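Our anniversary is 24th February, and after a few years of restaurant dinners we decided to spend this one at home and put the money toward a trip in April instead. I'm writing down how we planned it in case it helps someone with the same budget.

We set a limit of 70 dollars each for presents. I had a list going in my phone, which I started after last year, when I left it until the afternoon before and bought a scarf that was never worn. The list had five things on it. Two were out of stock by the time I looked, and one was a fountain pen from Larnex that cost more than the limit once shipping was added.

I ended up with a framed map of the town where we met, from a small shop called Mollura. They ask for the street name and print it in the corner. It came flat in a stiff envelope, and I bought the frame separately because theirs added 50 dollars. 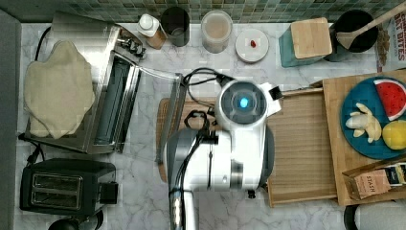

The counter, with the toaster oven open and the cutting board out.

Dinner was a recipe from Mehrangiz Heydari, who used to live upstairs from us. It's chicken with barberries and saffron rice, and it took nearly the whole afternoon. The rice is the slow part. She told me to wrap the lid in a dish towel and leave it alone, so I did. I got the barberries at Sharifi, the grocery next to the dry cleaner. They keep them in the refrigerated case by the yogurt, and I walked past them twice.

We skipped dessert and had oranges.

My present was a pair of walking shoes, which I had asked for. They're half a size bigger than I usually wear and they fit well with thick socks. I'll wear them around the neighborhood before April.

The trip is four nights in Stetum. We booked a room with a small kitchen so we don't have to eat out for every meal, and there's a botanical garden within walking distance. I haven't checked the opening hours yet. If anyone has stayed there in spring, I'd like to know whether we need rain jackets or if an umbrella is enough. I also still need to find someone to water the plants.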